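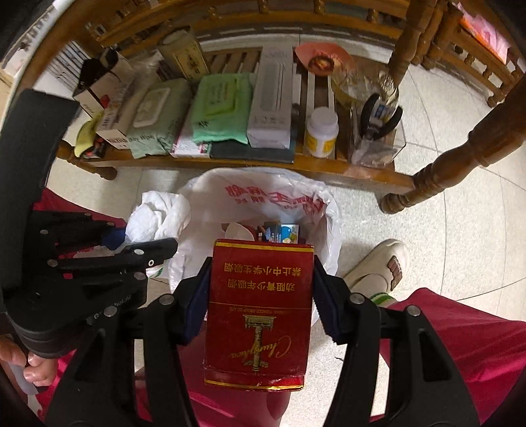

Cerker is looking for a part-time support writer for its crypto wallet app. You would answer customer emails and keep our help pages up to date, mostly on lost passwords, network fees and transfers that are stuck as pending. Expect roughly 50 emails a day.

You need clear written English and some experience using a wallet of your own. Coding is not required. The job is 5 hours a day, remote, with a team call every Friday.
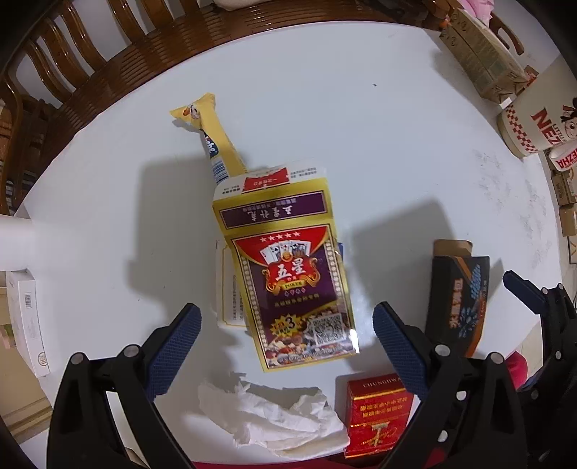

Pay is monthly in dollars, or partly in stablecoins if you prefer. Send a resume and one short writing sample to Jaqueline Tlapale by the end of August. Interviews are with Tanko Ugwu.

Recent listings
Node operator, Forkport
Compliance assistant, Dudier
Spanish translator, Bañuelos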